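검색어를 입력하세요 검색 장바구니 0

오르쿰(Orkum) 데스크톱 분해·조립 연습 키트

안녕하세요, 오렐라나(Orellana) 상점 페이지를 쓰고 있는 아다 파가노(Ada Pagano)예요. 이번에는 제가 제일 좋아하는 물건을 소개하게 되어서 좀 신났습니다! 중고 데스크톱 본체를 가지고 뜯고 끼우는 연습을 할 수 있게 꾸린 키트인데요, 손으로 만지면서 배우고 싶다는 분들이 워낙 많으셔서 작년부터 꾸준히 내고 있어요.

원래는 킨빌(Kinville)에 있는 저희 작업실 수업용으로만 쓰던 구성이었어요. 그런데 수업이 끝나고 나면 꼭 한두 분이 남아서 "이거 그대로 집에 가져가면 안 돼요?" 하고 물어보시더라고요. 처음에는 그냥 웃고 넘겼는데, 5월 수업 때는 그렇게 묻는 분이 너무 많아서 결국 상자를 맞췄습니다. 상자가 생각보다 비싸서 그라치엘라(Graziella Sartori)랑 한참 실랑이를 했지만요. (그라치엘라가 이겼어요. 그래서 상자가 튼튼합니다.)

상자 안에는 이런 것들이 들어 있어요.

먼저 본체입니다. 사무실에서 쓰다 나온 타워형을 받아서 먼지를 털고, 나사 빠진 곳을 채우고, 옆판이 제대로 열리고 닫히는지까지 보고 보냅니다. 본체 브랜드는 그때그때 들어오는 물량에 따라 달라져요. 원하시는 브랜드를 콕 집어 고르실 수는 없는데, 혹시 꼭 필요한 사정이 있으면 주문 메모에 적어 주세요. 맞는 게 있으면 골라서 넣어 드릴게요. 외관에는 생활 흠집이 있고, 스티커 자국이 남은 것도 있어요. 저는 그런 자국이 있는 게 더 마음 편하더라고요. 새것 같으면 괜히 드라이버 대기가 무섭잖아요?

그다음은 부품 주머니예요. 연습용 CPU 하나, 메모리 2개, 여분 나사가 들어 있습니다. 부품은 본체에 맞는 걸로 짝을 지어 넣기 때문에, 본체가 달라지면 주머니 내용도 조금씩 달라져요. 주머니에 적힌 번호와 본체에 붙은 번호가 같은지만 먼저 봐 주세요. 두 세트를 한꺼번에 주문하신 분이 주머니를 바꿔 들고 안 맞는다고 전화하신 적이 있거든요. 저도 전화로 같이 머리를 싸맸어요.

공구는 루말라리(Lumalari) 드라이버 세트로 넣습니다. 손잡이가 짧은 편이라 케이스 안쪽에서 돌리기 편하고, 끝에 자성이 있어서 나사를 떨어뜨리는 일이 확 줄어요. 손목에 차는 정전기 방지 밴드도 같이 들어갑니다. 그리고 제가 쓴 22쪽짜리 안내 책자! 그림이 많고 글씨도 커요. 책상 위에 펼쳐 놓고 봐도 페이지가 저절로 넘어가지 않게 스프링 제본으로 했습니다.
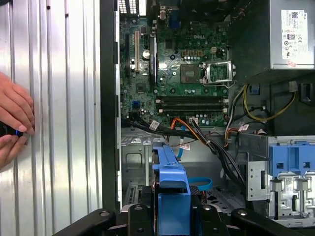 제가 권하는 순서는 메모리부터예요. 슬롯 끝에 달린 걸쇠를 벌리고, 홈 위치를 맞춘 다음, 양쪽 끝을 엄지로 고르게 눌러 주세요. 다들 처음에는 너무 살살 누르세요. 걸쇠가 딱 올라오는 느낌이 손에 올 때까지 눌러도 괜찮아요. 물론 방향이 반대면 아무리 눌러도 안 들어가니까, 뻑뻑하다 싶으면 힘을 더 주지 말고 한번 뒤집어 보시고요.

메모리를 세 번쯤 꽂았다 빼 보고 나면 CPU 소켓으로 넘어가요. 레버를 젖히고 덮개를 여는 것까지는 금방인데, 그다음이 좀 떨리죠. CPU 모서리에 있는 삼각형 표시를 소켓 쪽 표시와 맞추고, 그냥 내려놓으세요. 누르는 게 아니라 내려놓는 거예요! 소켓 안쪽은 손가락으로 만지지 마시고요. 저는 수업에서 여기만 나오면 목소리가 커져요. 책자에도 이 부분은 두 쪽을 통째로 썼습니다.

확장 슬롯이랑 케이블은 그 뒤에 천천히 하셔도 돼요. 케이블은 빼기 전에 휴대폰으로 한 장 찍어 두시면 나중에 정말 편합니다. 전원 공급 장치는 나사를 풀어서 통째로 떼었다 다시 다는 것까지만 연습하고, 그 상자 자체는 절대 열지 마세요. 안쪽에 전기가 남아 있을 수 있어서 코드를 뽑았어도 위험해요. 당연히 연습하는 동안에는 벽 콘센트에 아무것도 꽂혀 있지 않아야 하고요.

자주 물어보시는 것들도 적어 둘게요.

조립하면 컴퓨터로 쓸 수 있냐고들 하시는데, 연습용이라 작동은 보장하지 않아요. 켜지는 것도 있고 안 켜지는 것도 있습니다. 저장 장치와 운영체제는 들어 있지 않아요. 실제로 쓰실 컴퓨터가 필요하시면 이 제품 말고 완제품 쪽을 봐 주세요.

몇 살부터 할 수 있냐는 질문도 많은데, 케이스 안쪽 금속 모서리가 은근히 날카로워요. 초등학생이라면 어른이 옆에 꼭 같이 앉아 주세요. 저도 급하게 하다가 손등을 몇 번 긁혔고, 그 뒤로는 얇은 장갑을 끼고 합니다. 장갑은 상자에 안 들어 있으니 필요하면 따로 담아 주세요.

몇 번이나 다시 쓸 수 있는지도 궁금해하시더라고요. 그라치엘라가 작업실 본체 하나로 메모리 꽂고 빼기를 500번 넘게 시켜 봤는데 (수강생들한테요, 본인이 한 건 아니고요) 걸쇠가 조금 헐거워진 것 말고는 멀쩡했어요. CPU 소켓은 그렇게까지 튼튼하지 않으니까 아껴 가며 연습하시는 게 좋아요.

배송은 주문하고 3일 안에 나갑니다. 본체가 무겁다 보니 문 앞에 두고 가는 걸 싫어하시는 분은 메모를 남겨 주세요. 받으시면 상자를 눕혀서 여시고, 완충재는 버리지 말고 잠깐만 갖고 계세요. 혹시 교환할 일이 생기면 그 완충재가 있어야 안전하게 돌아오거든요. 교환은 부품 주머니가 안 맞거나 배송 중에 케이스가 찌그러진 경우에 해 드리고, 연습하다가 핀이 휜 CPU나 소켓은 아쉽지만 교환이 안 돼요. 대신 여분 CPU는 따로 싸게 팔고 있습니다.

수업에서 단체로 쓰실 분들은 주문 전에 문의 먼저 주세요. 같은 모델로 여러 대를 맞추려면 제가 창고를 좀 뒤져야 해서 시간이 걸려요. 수량이랑 필요한 시기를 같이 적어 주시면 답을 훨씬 빨리 드릴 수 있어요. 문의는 보통 오전에 몰아서 답하고 있으니 오후에 남기신 글은 다음 날 확인해 주세요!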